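4.3 Recording Demonstrations by Remote Control

This section applies to operators who have completed the pairing procedure in Section 4.2. The leader handle and the Skalar arm must both show a steady status light before recording begins.

1. Clear the work surface of tools and packaging from earlier sessions. Confirm that the emergency stop is within reach of the seated operator.

2. Place the parts on the table within reach of the arm. Vary their position and angle between demonstrations. 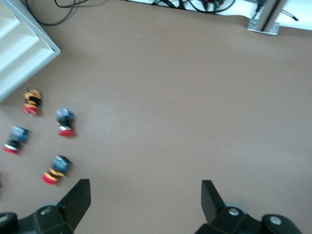

3. Select the task name in the Wireo recorder and enter your operator code. The task name must match the work order exactly, as recordings filed under a misspelled name are not included in training. Set the gripper to fully open before the first approach. For push-button parts, lay each one on its side and leave space between neighbors, as with the four red-capped buttons grouped on the left, above the open fingers. Parts that touch should be recorded under a separate task name.

4. Press the foot pedal once to start. Move the leader handle slowly until the fingers are on either side of the part, then close on the body of the part. Do not grip the cap.

5. Lift the part clear of the table, carry it to the assigned tray and release it. Press the pedal again to end the demonstration.

CAUTION: Do not reach into the work area while the pedal light is on. The arm follows the handle without delay and does not detect hands.

6. Repeat steps 4 and 5 for each remaining part. When the red set is complete, change to the mixed set, in which flat buttons and mushroom heads lie at different angles and each part must be approached from its own direction.
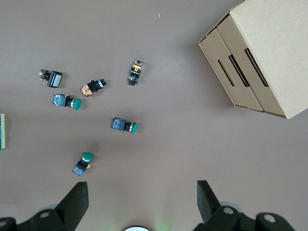

4.4 Reviewing and Submitting Recordings

1. Open the session list and play back each demonstration at normal speed. Mark as rejected any recording in which a part was dropped or the handle lost its connection.

2. Submit the accepted recordings. A full task requires 1,000 accepted demonstrations.

NOTE: Rejected recordings are kept for review by Selina Kofler and must not be deleted by the operator.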